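Does your kid's boarding school let them keep phones overnight?
Parents' Lounge > Boarding and Day Schools

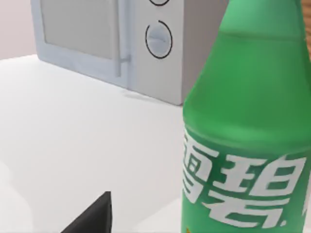
Original post
lanternmom — 16/11/2023

Hi all, long-time reader and very occasional poster here, so please be gentle with me! My daughter is in her first year boarding at Lellby, and in October the school sent home a new policy saying all phones go into a locked cabinet at 9 every night and come back at breakfast. Laptops too, unless there is a signed note from a teacher. I have to say my first reaction was relief, because she was getting by on very little sleep — but then I kept thinking about all those stories of kids at schools like this who needed to reach somebody outside and couldn't. There is one landline for the whole house, and it's in the hallway right next to the houseparent's door. Am I being silly?

quillback2
Not silly at all. Our son was at Kenico for 3 years and they did the same thing, and I'll be truthful, we loved it. He read books! He played cards with his roommates! I think the phone worry is a bit overblown, and I say that kindly. If something is wrong a child can tell a teacher, or call you in the morning.

marshandmallow
I love the card games, quillback2, but I can't agree with the rest of it. I was a boarder myself, a long time back, and "tell a teacher" only works if the teacher isn't the trouble. At my school the one phone was in the housemaster's study and he sat there while you used it. You learned to say everything was fine. I don't want to frighten anyone, and schools are so much better now in so many ways, but a child needs a private way to call home at any hour.

quillback2
That's fair, and I'm sorry that was your experience. I was thinking of my own very chatty boy, who would have told the mailman if he had a hangnail.

tomatosoup_dad
Lumenta has 400 kids, and what they do might help you, lanternmom. Smartphones are handed in, but every hall has 2 plain phones in little rooms with a door that shuts, and the numbers for the outside counselor and the state child abuse line are posted on the wall. The kids don't have to ask anyone for permission. It took a group of parents nagging for most of a school year to get it, so start now!

old_orchard_9
I'd leave it alone for the first year, personally. Every time parents pile in, the school gets defensive and the kids hear about it.

marshandmallow
Then the school can be defensive. Asking where the phone is isn't piling in.

lanternmom
Thank you all so much, even the ones who disagree — I've read this through with my coffee and feel a good deal steadier. I'm going to write to the head of boarding tonight and ask for a phone in a room with a door, and I'll ask who the outside counselor is, too, as I realize I have no idea. Will come back and post what they tell me.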